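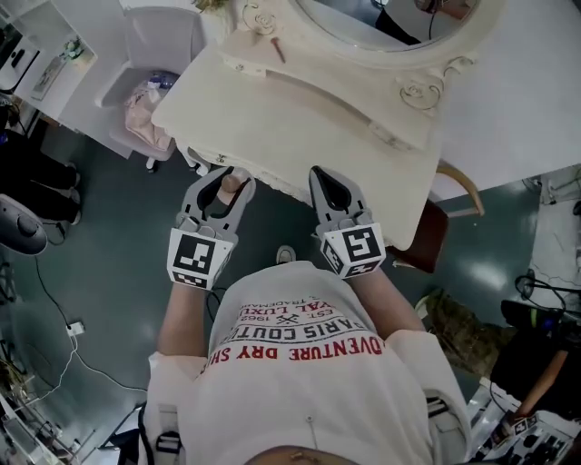

Gristent

Secondhand furniture questions I get all the time

Do you paint everything you sell?
No! I paint maybe half of it. If the old finish is good I clean it, wax it and leave it alone. Cream and white sell fastest in my shop, but I have a soft spot for plain wood.

How long does a piece take?
A small table takes me 20 days from start to finish, and most of that is drying time. Paint feels dry in an hour and then dents the minute you set a lamp on it – please wait.

The drawer on my old vanity sticks. What now?
Rub a plain candle along the runners, slide it in and out a few times, and wipe off the crumbs. If it only sticks in July, leave it be. It'll loosen up by January.

Can I swap the knobs?
Sure. Measure the screw as well as the knob, which I forgot to do on my first dresser (I still have a jar full of the wrong ones). Little round wooden knobs are easy to find and cheap to replace.

How tall should a vanity be?
I like 30 inches with a regular chair. Taller folks tell me 32 is nicer, so sit down and try both if you can.

Do you deliver?
Yes, to Bråten and Priltholm. Anywhere farther and you'll need your own truck, sorry. I can lend blankets and straps if you bring them back.

Do you take trade-ins?
Sometimes. Send me pictures of the back and the underside, too. I've got nearly 391 things on my list right now, so I'm picky about big wardrobes.

Can you hold something for me?
Until closing time the next day, yes. After that it goes back on the floor.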